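Section 4: Setting Up for a Community Screening

This section explains how to prepare a hall for a public screening using the Wemus portable cinema kit, lent by the Plorcombe Film Festival to partner venues. It should be read with Section 3 (Booking and Licensing), and applies to all loans made after July 2021. Hirers who have used the earlier kit should note that the order of steps has changed.

4.1 Before the kit arrives

1. Confirm the collection or delivery time with the festival office. Saranya Gowda co-ordinates loans during the festival; at other times of the year, contact Brodie Ngata.

2. Check that the hall is available for at least 2 hours before doors open. A first-time set-up may take longer.

3. Make sure that the hall can be darkened. Daylight from high windows is the most common cause of a poor picture at matinee screenings. Blackout cloth may be borrowed from the festival office but must be requested on the booking form.

4. Obtain the hall's current fire plan and note the permitted capacity for seated events. The seating layout must not exceed this figure, even if more tickets have been requested.

Note: The Paslow Rooms are licensed for 236 seated or 265 standing. Screenings are treated as seated events in all cases.

4.2 Placing the screen

1. Choose the wall or stage end furthest from the main entrance, so that latecomers do not cross in front of the picture.

2. Unfold the screen frame on the floor, on a clean sheet, with the hinges facing upwards. Two people are required for this step and for steps 3 and 4.

3. Lock each hinge until it clicks. Attach the screen surface by its press studs, beginning with the four corners and working towards the middle of each side.

4. Fit the legs, raise the frame and secure the rear braces. The lower edge of the picture should be above the heads of a seated front row.

5. Place a sandbag on each foot.

CAUTION: Do not raise the screen outdoors without the written agreement of the festival's technical manager, Vaughan Maihi. The frame is not rated for use in wind.

4.3 Seating and aisles

1. Leave a clear gap between the screen and the front row. Where the hall permits, this should be no less than the width of the screen.

2. Set out chairs in straight rows, linked where the chairs allow it. Keep a central or side aisle clear for the full length of the hall.

3. Reserve wheelchair spaces with a companion seat beside each one. These should be offered in more than one part of the hall and should not all be placed at the back.

4. Keep all fire exits unobstructed. Coats, pushchairs and refreshment tables must not be placed in front of them at any point in the evening.

4.4 Projector and power

1. Stand the projector on the table supplied, in line with the centre of the screen. Do not use a chair or a stack of books to gain height.

2. Run the extension reel from the nearest wall socket and unwind it completely before use.

3. Cover every cable that crosses a walkway with the rubber matting supplied. Tape alone is not sufficient.

4. Connect the projector, the player and the loudspeakers, and switch them on in that order. Allow the lamp to warm up before adjusting the focus.

5. Play the test disc and correct the picture shape using the menu. Walk to each corner of the seating area to confirm that the whole screen can be seen.

CAUTION: The lamp housing becomes very hot. Do not move the projector until the fan has stopped.

4.5 Sound check

1. Set the loudspeakers on their stands at either side of the screen, angled towards the middle of the seating.

2. Play the dialogue track on the test disc. Speech should be clear in the back row with the hall empty. A full hall absorbs sound, and the level may need to be raised slightly once the audience is seated.

3. Where a hearing loop is fitted, ask the hall to switch it on and test it with the receiver provided.

4. Switch on subtitles if the screening has been advertised as captioned. Advertised captions must be shown.

4.6 Returning the kit 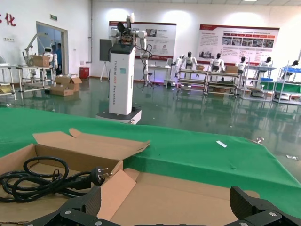

All items must be returned to the festival office by noon on the day after the screening, so that the kit can be checked before its next loan. Allow 45 minutes for packing. The screen surface is to be rolled, never folded, and the press studs wiped with a dry cloth. Power leads should be wound in loose loops and laid in an open cardboard box with the plug easy to reach, as with the black lead with the two-pronged plug shown in this section. Tight winding around the hand or elbow damages the inner wires and will be recorded as a fault on the return sheet.

1. Tick off each item against the contents list inside the lid of the main case.

2. Record any fault, however minor, on the return sheet. Hirers are not charged for normal wear.

3. Return the test disc in its own sleeve. Feature discs must be handed over separately and signed for.

4. Send the attendance figure to the festival office with the completed return sheet. Distributors require this figure, including for free screenings.

Note: The Ristić loudspeaker stands are on a separate loan and have their own bag. Please do not pack them in the main case.

4.7 Help on the night

A technician is on call during all festival screenings. The telephone number is printed on the booking confirmation. Lachlan Donnelly covers evening screenings and Warrick Tawhiri covers matinees. If the picture or sound fails, bring up the house lights, inform the audience that there will be a short pause, and call before changing any connections. If the fault cannot be put right, follow the refund procedure in Section 6.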